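From: Bernice Addo
To: Leltalari Amateur Boxing list
Subject: Re: [leltalari] The Asamoah decision, again

Kwabena Dankwa wrote:

> I've watched it twice now and I can't find a round for the other lad
> after the second. Nii was walking him down all night. If that's a
> split decision then I'm a flyweight. Are we going to appeal or are
> we going to sit on our hands as per usual?
>
> Also, has anyone got the gate figure? Osei says 3000, which sounds
> like Osei.

Kwabena,

You are many things but you haven't been a flyweight in my lifetime.

I had Nii losing the fourth. Sorry. He was going forward, yes, but so does a milk float, and he was getting jabbed on the way in. I gave him the first, the third and the fifth, and the third was close enough that I rubbed it out and wrote it in again. Three rounds to two, and one judge saw it the other way. I don't like it, but I can see how you'd get there from that side of the ring, where you'd mostly have been looking at the referee's back.

The appeal window is short and the rules only let us in on a scoring error, meaning sums, or a foul that was missed. "The judge is blind" is not on the form. I looked. Elias Dabbas has asked for copies of the cards so we can at least check that somebody added them up properly. If they did, I'd leave it there and ask for the rematch in April, which Nii wants anyway. He told me so while eating chips.

On the gate: 2121 through the door, from the promoter's own sheet. Osei may have been counting both eyes. Last year's show at Kallent did 3897, but that had a title on it and decent parking.

Randa Azar wants the sparring rota sorted before anyone goes back to the Betolitz gym. Two heavyweights and a junior in the same slot is not to happen again, and whoever has the spare headguards, please bring them back. I'm not naming you, you know which bag they're in.

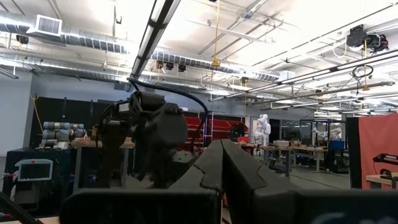
A pair of black arms, with a cable looping over the one on the left.

One more thing on the scoring. If you want to argue about it (you do), please score it live next time, round by round, on paper, with the sound off or your mate in the other room. Going back over it when you already know the result just makes everybody crosser. I've got spare cards if anyone wants some.

Weigh-in for the novices starts at 9 am. Nii, that includes the chips.

Bernice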